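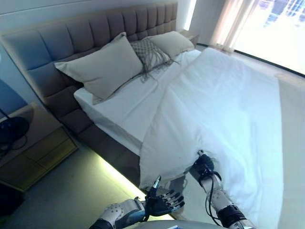
Home testers wanted for the Flenis bed-making service

Pratemon is looking for households to try Flenis, a two-armed robot that straightens duvets and sets pillows back in place. The service goes on sale next year. Before that we need to see how it copes with bedrooms other than our own.

What you do
You host the robot for 6 weeks. It makes one bed each morning while an adult is at home. After each run you fill in a short form on your phone and mark anything you had to redo by hand. A technician visits 2 times, once to set up and once to collect the unit.

Who can apply
You need a double bed or larger with a duvet, a hard floor or low carpet, and free floor space next to the bed. Please tell us about bed skirts, footboards and loose throws on your form. Homes with stairs are fine if the bedroom is on the entry level. Sorry, no bunk beds or waterbeds in this round.

What you get
We pay $333 at the end of the trial, plus the full cost of any bedding that gets torn. You do not have to buy anything afterward.

How to apply
Send your zip code, bed size and two photos of the bedroom to Sabina Pešek, Pratemon Home Trials, by 9 May 2022. Questions about insurance go to Bohdan Dovhaniuk at the same office.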